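Flurnik and Skallura Sign Protocol on Mutual Supply of Medical Goods

Joint secretariat to begin work in March; first consignment list agreed
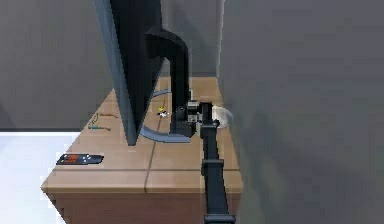 TRULHOLM, Feb 17, 2026. The governments of Flurnik and Skallura have signed a protocol on the mutual supply of medical goods during public health emergencies. The text was initialed in Trulholm at the close of the second round of talks between the two foreign ministries and enters into force once each side has notified the other that its domestic procedures are complete.

The protocol covers 379 product lines in 15 categories, including protective clothing, diagnostic reagents, oxygen equipment and refrigerated transport containers. Goods on the list will be exempt from export licensing between the two parties for the duration of a declared emergency. Either party may declare an emergency by written notice. The other party must confirm receipt within seven days, and the exemption applies from the date of confirmation.

Under Article 4, each party will hold a reserve for the use of the other. The initial reserve is set at 3,719 pallets per side and will be stored at existing state warehouses. Storage costs are borne by the holding party. Transport costs are borne by the receiving party from the point of departure, unless the consignment is classed as a donation.

"The previous arrangement depended on a separate exchange of notes for each shipment," said Meinrad Hämmerli, head of the Flurnik delegation. "The protocol replaces those notes with a single procedure and a single form. Customs offices on both sides will work from the same list."

A joint secretariat will be set up in Trulholm in March. It will maintain the product list, record stock levels reported by the parties and prepare an annual statement for the two foreign ministries. The secretariat will be staffed by officials seconded from both governments and will not have purchasing authority. Its working language will be English.

The parties also agreed on the exchange of laboratory data. Reference laboratories will share test protocols and sequencing results through an existing secure channel. Patient records are excluded. Requests for data outside the agreed scope will be handled under national law.

Freight under the protocol will be routed through the Flanagan terminal, which has cold storage and a bonded area. A technical annex sets out temperature ranges, labeling requirements and the order in which consignments are to be cleared when several arrive together. Clearance of goods already in transit will continue under the earlier rules until the protocol is in force.

Disputes over interpretation will be settled by consultation between the foreign ministries. Either party may withdraw by giving written notice through diplomatic channels. Consignments dispatched before the date of withdrawal will be delivered and cleared on the terms of the protocol.

The delegations did not reach agreement on mutual recognition of medical licenses, which had been on the agenda for the first round. The subject has been referred to the two health ministries for separate discussion.

The full text of the protocol and its technical annex will be published in the official gazettes of both countries after notification.

Issued by the Ministry of Foreign Affairs of Flurnik, Press and Information Department. Media inquiries should be sent in writing to the department's duty desk.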